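Waiting for the second marker

Posted by Ourania Sfakianakis in September

Last Thursday at ten in the evening I finally pressed the button and sent my request for a review of my exam result. I had been thinking about it for two weeks, and my husband was tired of hearing about it, so now I write it here and he can rest.

For those who don't read this blog often: I am doing the bookkeeping certificate at Dromdale, the evening program. I work in the day, so I take only two subjects each term. In the winter term one was business law, which went well, and the other was cost accounting. I needed 60 to pass cost accounting. I received 57. Three marks! If I had failed by twenty I would have cried one evening and enrolled again. But three marks is a number that keeps you awake.

I didn't know at first that there are different things you can ask for. The student page puts them all under one heading and I had to read it several times with a cup of tea. The first is a check of the addition. Somebody looks if all the pages were marked and if the total is correct, and it is free. The second is a copy of your own paper with the comments of the marker. The third is the real re-mark, where another teacher reads the answers again. It costs 100 dollars, and they give it back if your grade changes from fail to pass. You can't ask for the re-mark before you have seen the copy, and this seems to me a sensible rule, although it makes everything longer.

So I asked for the check and the copy. The addition was correct. I admit I was disappointed, I had hoped very much for a mistake in somebody's arithmetic.

The copy was more interesting. It came as a scan, a little grey but readable. In the question about overhead I had used the wrong base from the beginning, and then I calculated everything properly from the wrong base. In the margin was written "see above" and zero for all four parts. Our practice book, the Rajput one with the orange cover, says that you lose the mark for the first error and after that you can still get marks for the method. I had believed this was the rule everywhere.
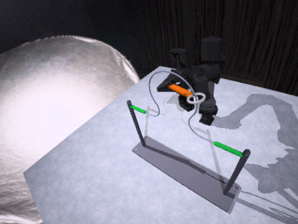

Ourania, be careful with that argument, wrote Hesora under my last post. The practice book is not the marking guide. When I asked for my re-mark they told me only the subject outline counts, so find the sentence in the outline and copy it word for word into the form. And remember the mark can go down too.

I am grateful for this comment, because I would have built my whole letter on the practice book. I went back to the subject outline and on page nine there is a line that says "consequential errors will be considered where working is shown". My working was shown. I always show my working, I am too afraid to do it in my head.

The form gives you a box for your reasons, and I wrote the first version at the kitchen table with much feeling. It was too long. It had my night shifts in it, and the cold I had in the exam week, and how the room was noisy. I took all this out. What stayed was the question number, the sentence from the outline, and a polite request to look at parts b, c and d again. English is not my first language and I read it aloud three times to hear if it sounded rude - I think it does not.

About the mark going down: yes, it can. But I have failed already, and from a fail to a lower fail is not a big journey. For a person who passed and wants a better grade it is a different calculation and I would not dare to give advice.

If the answer is no, I must take the subject again in the summer term. The fee is 580 dollars, and it is on Monday evenings, when my daughter has swimming at Cundden pool, so somebody else will have to drive her. I have put the money to one side so I will not be surprised. I have also started to do the overhead exercises again, one every evening before the dishes. Yesterday I chose the right base without looking at the back of the book.

They say the second marker needs up to fifteen working days. I have promised myself to look at the student page only in the mornings. I will write when I know.

Recent posts
Business law with a dictionary beside me
What I take into the exam room
My first term in the evening program
Lentil soup for people who study late

Contact | © Ourania Sfakianakis | Back to top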